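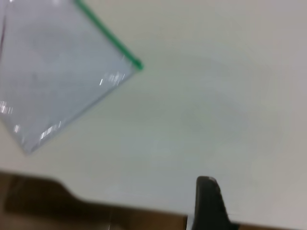
Wullport, le 24 juin 2020 - L'atelier Skaso vient de boucler le plan d'équipement de sa future ligne de manipulation robotisée, et toute l'équipe s'en réjouit ! Le budget retenu, 164 000 euros, couvre l'achat de deux cellules robotisées, les préhenseurs, les tables de travail et la formation des opérateurs.

Le choix s'est fait entre trois configurations, comparées sur les mêmes tâches : approche, saisie et dépose de panneaux transparents sur un plan blanc. Les pièces claires et brillantes sont difficiles à repérer pour une caméra, et c'est sur elles que les devis se sont départagés. La proposition de l'intégrateur Nasis a été retenue, avec des doigts interchangeables fournis par Nkosi.

« Nous avons commencé par les pièces qui nous donnent du fil à retordre, le catalogue est venu après », explique Araceli Bermúdez, responsable des investissements de Skaso. « Franchement, ça a changé nos priorités - nous mettons plus d'argent dans l'éclairage et la préhension, moins dans la vitesse des bras. »

La commande prévoit un acompte de 60 % à la signature, le solde étant versé à la réception. La première cellule est attendue en août sur le site de Wullport. La seconde suivra après la période de rodage.

Contact presse : Skaso, service communication, Wullport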